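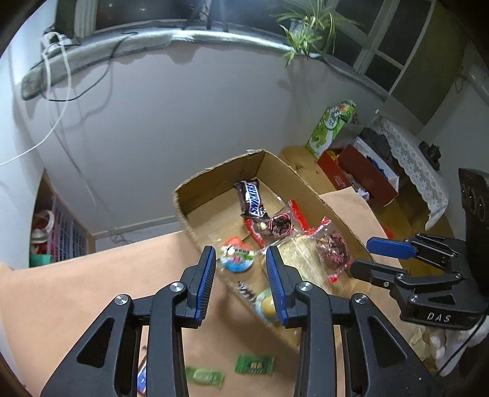

4.2 Data collection for the packing task

The packing task asks the operator to move small packaged food items between a tabletop and an open cardboard box. Demonstrations were recorded with hand-held grippers, without a robot arm present, following the portable setup described in Section 3. Both grippers carry a camera, and the two streams are matched by time stamp after recording. The view used for training is the one that shows the jaws of its own gripper at the bottom, so the opening between the fingertips can be read directly from the video.

Figure 3. Wrist view from the packing task. The ribbed blue pads belong to the gripper that carries the camera; the second gripper enters at the right. The box holds a Snickers bar, two clear packets with red ends, a baked item in clear wrapping and two round cup-like snacks.

We chose packaged snacks for this task for two reasons. They are cheap to replace when crushed, and they differ widely in how they respond to being gripped. A chocolate bar keeps its shape and can be taken at almost any point along its length. Soft packets fold under the pads, and the width measured at the jaws then says little about the size of the contents. Clear wrapping adds a further problem, as highlights on the film move with the camera and are easily mistaken for edges. In Figure 3 the baked item is also partly hidden by the right fingertip, a common condition in the late part of an approach.

Recording took place in homes and not in a laboratory. The Lasia set, named after the first site, was completed in June and contains 1473 demonstrations. Operators were told to leave the surroundings as they found them. Background objects, windows and loose cables were therefore kept in view, and no masking was applied before training. Each operator recorded for 30 minutes at a time, followed by a break.

4.3 Filtering

A demonstration was dropped if the camera pose could not be recovered over its full length, or if the time stamps of the two streams drifted apart by more than one video frame. Most pose failures occurred when the camera was held close to a plain surface with little texture, such as a bare table covering. Moving the starting point back so that part of the room remained visible reduced these failures. We did not filter on path length or speed. Early tests with a speed limit removed many of the regrasps, and the trained policy then tended to close on an item once and lift whether or not it had been secured.

4.4 Training and evaluation

Two policies were trained on the filtered data. The first, Randar, takes only the image from the gripper that is about to move. The second, Tutix, takes both images and predicts the motion of both grippers together. The two share the same image encoder and the same action horizon, and they differ only in the input and output layers. Each was tested over 20 trials per layout, with item positions reset by hand from a printed template.

Tutix was more reliable in layouts where items lay against a wall of the box. With a single view, the near fingertip often covers the contact point, and Randar tended to stop short of the item or press on the cardboard. The gap between the policies was small when items lay apart from one another near the middle of the floor. Neither policy handled stacked soft packets well. The usual error was a grasp that took the upper packet together with a fold of the one beneath it.

To check for dependence on the site, both policies were run again at Cheetham, a second location that supplied no training data. The ordering of the two policies did not change. Performance fell for both, mainly under strong light from windows, when the outline of clear wrapping was hard to separate from the surface behind it. Adding brightness changes during training recovered part of the loss for Tutix and had little effect on Randar.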